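3.2 Preparation and steaming of the buns

The second part of the study dealt with steamed buns, a food that most of the households in the Vunach survey reported making at home. The written procedure was drawn up by Samer Kassab and was the same for every session. It called for a plain wheat dough, shaped by hand and steamed over water in a covered pot. A smooth white tabletop was chosen as the work surface, and a folded cloth was kept within reach.
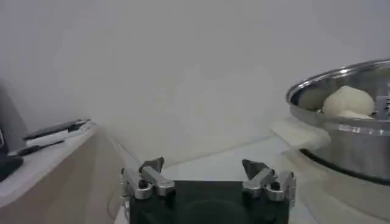

Figure 2. Dough in a stainless steel pot, with a white cloth beside it (top); steamer with three buns on the perforated tray, lid and serving plate (bottom).

Resting time was fixed at 19 minutes. Earlier work at the Kalance site had left this step to the judgment of the cook, and the results were hard to compare from one session to the next. Portions were weighed before shaping, and any portion that differed from the target by more than 2 grams was corrected.

Buns were set apart from each other on the tray to allow for growth during steaming. The procedure did not permit stacking. The lid was to be laid flat on the table whenever the steamer was open, and a plate large enough to hold the full batch was to be in place before the first bun was lifted.

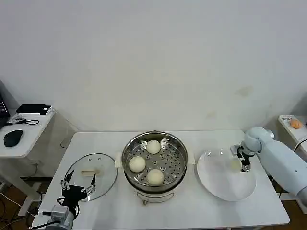 Transfer to the plate was treated as a separate step in the analysis. Of the seven faults listed in the Pathak scoring sheet, torn undersides and flattened tops were assigned to this step, and all others to shaping or steaming. Scores were entered on the day of the session and checked by a second reader. The scoring rules are given in full in Appendix B, and the household survey is discussed in Section 4.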